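Spent an April afternoon at the Tisine open day in Lumthorpe. Notes below, mostly for my own use.

The main demo was shelf work: a two-armed machine in front of a dark retail unit stocked with ordinary groceries. Tisine supplies the cell and the fixtures. The planning software is Samulix, which I had only seen in simulation before.

The handout gives 1,000 logged grasp attempts from the week before the event, 520 of them on rigid containers. Of those, 507 are scored as successful. The scoring rule is not stated. I asked whether a regrasp counts as one attempt or two and got both answers from different people at the stand.

Cycle time is set by approach planning more than by arm speed. The fingers come in low and close to the neighboring items, so the planner spends its time on clearance. Force limits at the hand are set per product class, with 5 classes loaded for the day. Soft packs were left out.

Cable routing is still external at the wrist, with a wide service loop down to the next joint. It looks like an obvious snag point between shelf levels. The engineer said they set a keep-out volume for it - fine on a fixed layout, less fine in a store that moves its shelves. 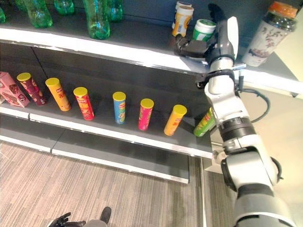

*Right hand at the upper shelf, next to the small lidded containers. Snack cans on the level below.*

The Zhuravel stand next door had a conveyor sorter running, but the queue was long and I only caught the end of it. I want to see the Samulix log format before I say anything about the 507 figure. They promised to send a sample file.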